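Grasthorpe workroom notebook
August, started a bit after 4 in the afternoon
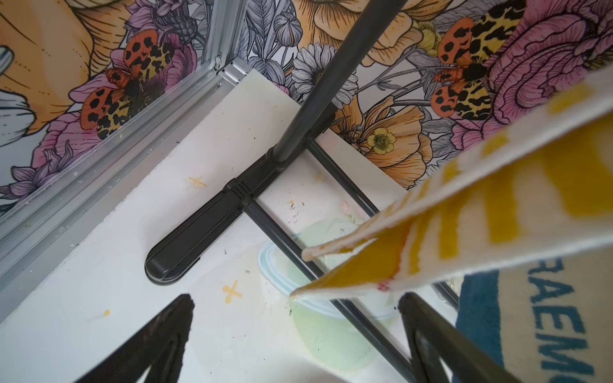

The towel stand, and where it has got to

I said I would write this up properly before I forgot which way round everything went, so I've made a pot of tea and am doing it now, with the window open and the radio on low. The black metal stand is up. It took me longer than it should have done (I had the foot on the wrong way for the first go, and then spent a good while looking for the little key that was in my apron pocket), but it is up, and it has the yellow striped towel over it as I write.

For anyone picking this book up after me: the stand is for the drying corner, which we have wanted since the spring. At present the cloths get hung over chair backs and the edge of the sink, and by the end of a busy day there isn't a chair to sit on. The idea is to have one stand on the white painted top, close to the wall, with cloths and towels on the bars, and to see whether that is enough before we spend money on a second.

Feet and pole

The pole goes down into the long black plastic foot, the one with rounded ends and the few grooves near the middle. The grooves are handy, as it happens, because you can find the middle of the foot with your thumb when you can't see it for towelling. Do the pole up firmly by hand first, then a last small turn with the key, and stop there. I gave it more than that on the first go and had to undo it all again.

I laid the foot so that one end points to the wall. I tried it the other way and kept catching it with my sleeve every time I reached over for the scissors. With the end to the wall it is much easier to live with, although the bars do then come out over the part of the top where I like to put my mug. I shall have to find somewhere else for the mug.

What to hang on it

The bars are thin, thinner than I had pictured from the Overum leaflet, and I was worried they would leave a crease. I weighed a big wet towel on the kitchen scales and it came to 900 grams, which seemed a lot to ask. So my suggestion is smaller things on the bars and the heaviest towels on the line outside, at least while the weather holds. A cloth of 200 grams or so is no trouble at all, and you can fold it over once and forget it.

The yellow striped one is staying as our test towel. It has a faint reddish mark near one corner, and I would like to have a go at that with the soap from the Evangelista order before anybody boils it. Please leave it be until I've had my turn! If the soap does nothing then by all means boil away.

The painted top

I know there was some talk of covering the white top with oilcloth. I am against it, and I'll say so here where it will be read. The pale green and blue bowl is lovely, and so are the little yellow crosses, and it would be a shame to put them under plastic for the sake of a few drips. It's true that the stand and the cloths hide a good part of the bowl now, which I am a bit sorry about. I might shuffle everything along towards the window next week and see if more of it can be left showing.

In the meantime, wring things out well before they go up, and wipe underneath when you take them down.

The RAEMO fabric

The teal and beige piece with the big lettering is still sitting under the towel, and I have left it there. I'd like it kept with the lettering whole if we can manage it, perhaps as the front of a peg bag. It could do with a press first. If somebody needs a scrap to practise a seam on, there are 12 offcuts in the basket by the door, so please help yourselves to those.

Still to do

Put the key on a hook by the door with a bit of ribbon on it.
Ask Fotomus whether they sell the foot separately, in case we want a spare.
Try four cloths on the bars at once and leave them overnight.
Soap on the reddish mark.
Find a new place for the mug.

Tea has gone cold while I wrote all that. I'll look in on the cloths first thing and put a line underneath here to say how they got on.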